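Sep 8, 2024
By Érica Medeiros

Ketchup, vinegar and other things people tell you to clean with

Every few months somebody sends me the ketchup trick again. Smear it on a tarnished copper pan, wait, rinse, marvel. It does work, up to a point. Ketchup has vinegar and salt in it, and vinegar and salt shift tarnish. So you are paying for tomatoes and sugar you then have to scrub out of the handle rivets.

I tried it in July on an old saucepan, half ketchup, half plain vinegar with a spoonful of salt. I left both for 10 minutes. Both halves came up the same pink. The one advantage I'll grant ketchup is that it stays put on an upright side, where vinegar runs off. A bit of flour stirred into the vinegar does that too — and it costs next to nothing.

Don't use either on lacquered copper, and don't leave it overnight as one website suggests. Rinse well, then dry with a cloth straight away.

Bicarb and vinegar together. I remain unmoved. The fizz looks busy, but once it stops you have mostly salty water. Use bicarb as a paste on burnt-on fat, or use vinegar on limescale. Pick one.

Lemon in the microwave. Fine for loosening splashes, but a bowl of plain water steams just as well. You still have to wipe.

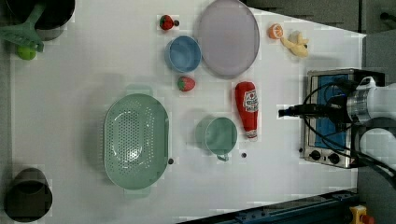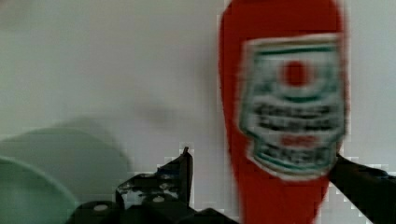

Rice in the salt cellar. My mother swore by it. I have kept one with and one without on the same shelf and can't tell them apart, except that one drops rice on my eggs.

Coffee grounds down the sink. No. They settle in the bend with the grease and you'll be under there with a bucket. Put them on the compost.

Special cloths. I was sent a Heltum cloth that promised to last 200 washes. It went grey and stopped picking anything up long before I'd lost interest in it, and I lose interest quickly. An old cotton T-shirt, cut up, does the glasses better.

Bread in the biscuit tin is next on my list — I have doubts.

Write to Érica via the contact page | © 2024 | Back to top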